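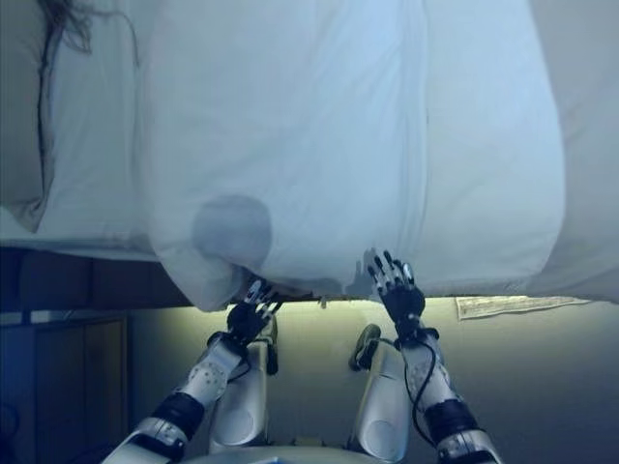
Issue 32

Trimiso Bedding Care: Your Questions

Answers by Adwoa Annan and Yaqin Yu. New ones go at the bottom, so scroll down if you've been here before.

How often should I wash a duvet?
The cover, every week or two. The duvet itself, twice a year is plenty if you use a cover. More if the dog sleeps up there.

Can I wash it at home?
Check the label first. Then check your drum. A queen size wants a big machine, and if you have to shove it in with your knee it's too small. Laundromat, front loader, done.

What about down?
Cool or warm, gentle cycle, small amount of mild detergent. No fabric softener. Extra rinse. It'll look terrible when it comes out, flat and lumpy. Normal.

How long in the dryer?
Longer than you think. Low heat, stop and shake it out every half hour or so. Feel the corners for clumps. Clumps mean damp inside, so keep going.

There's a gray mark on my white cover. Help?
Depends what it is. Newsprint, makeup, dust off a bed frame: dish soap and cool water, dab from the outside in, rinse, look again. Don't put it in the dryer untill the mark is gone, heat sets it. Old marks may need an overnight soak with oxygen bleach. Skip that on silk or wool.

Why did my whites turn dingy?
Usually too much detergent. Use less than the cap says, and don't wash them with towels. Rongrong Ding wrote in to say she halved hers in July and the sheets came back to white in a couple of washes. Hard water does it too.

My filling slides around inside the cover.
Ties in all four corners. No ties on yours? Sew on a bit of ribbon, or get the clips. We like the Lidance ones, 2 packs does a bed with some to spare.

Duvet or comforter, what's the difference?
A duvet goes in a cover. A comforter is usually meant to be used as is. Stores mix up the words constantly. Look for loops at the corners, that's a hint.

What size for a twin?
Most covers sold as twin run 68 inches across. Measure your insert anyway, they vary.

Do I need to iron the cover?
No. Take it out warm, shake, put it on the bed. Creases drop out in a night or so. If they really bug you, spray bottle and smooth by hand.

How do I store the spare one?
Cotton bag, dry closet, top shelf. Vacuum bags are OK for polyester but they crush down, so not all summer. Make sure its bone dry first.

Pillows too?
Yes, same rules mostly. Two at a time to balance the load. Foam ones, spot clean only.

Question not on here? Leave it in the comments, Yaqin reads them all. Old issues are under Archive.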